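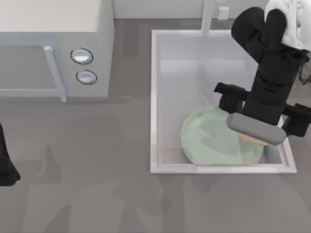 Opening slide: countertop oven and sink

Speaker notes, October 2021
Talk: Why I love the boring parts of the rulebook (20 minutes plus questions)

SLIDE 1
Welcome everybody, thanks for coming in from the hot dog line. Quick show of hands: who here has ever kept score at a game, with a pencil? Great! You people are going to have fun.

I run the scorebook for the Grenska summer league, and I want to talk about the infield fly rule. Wait for the groans.

SLIDE 2: The play
Start with the play from the Kavanagh game. Runners on first and second, one out, a high pop-up behind short. Umpire's arm goes up. The shortstop loses it in the lights, ball drops, everybody runs, both benches are screaming. Let the room shout out their guesses before going on. (Batter is out. Runners may go at their own risk. No force anywhere.)

Say this part slowly, people miss it: the ball is still live. The runner from second took off for third and was tagged, so that's a double play, and a perfectly good one. Half the Gurberg fans in my section still think we were robbed, and we weren't even playing Gurberg.

SLIDE 3: What the rule asks for
Fair fly ball, catchable by an infielder with ordinary effort. First and second occupied, or bases loaded. Fewer than two outs. Line drives don't count and neither do bunts.

"Ordinary effort" is my favorite phrase in the whole book! It leaves the umpire to judge the wind, the sun, the grass, how deep the fielder is playing. Mention the outfielder question here, because somebody always asks: yes, an outfielder can make the catch and the rule can still apply.

SLIDE 4: Why it exists
Do the demonstration with the 3 chairs. Pick people from the front row for the runners. I play shortstop and drop the ball on purpose. With the rule switched off, the runners are stuck: stay put and get forced, or go and get doubled up if I catch it. Run it twice, the second time at full speed. Mind the microphone cable.

SLIDE 5: Scoring it
Hand out the Rosix score sheets. Putout goes to the fielder who would have made the catch, even if the ball hits the dirt. I went back through 501 pages of old league books and found it marked as an error again and again. In January I fixed the ones I could.

If time is short, skip the part about the foul line and "infield fly, if fair."

SLIDE 6: Questions
Leave the rule text up on the screen. Likely first question is about the intentional drop rule, which covers a runner on first only. Have the page open.

Pencils back in the box, please.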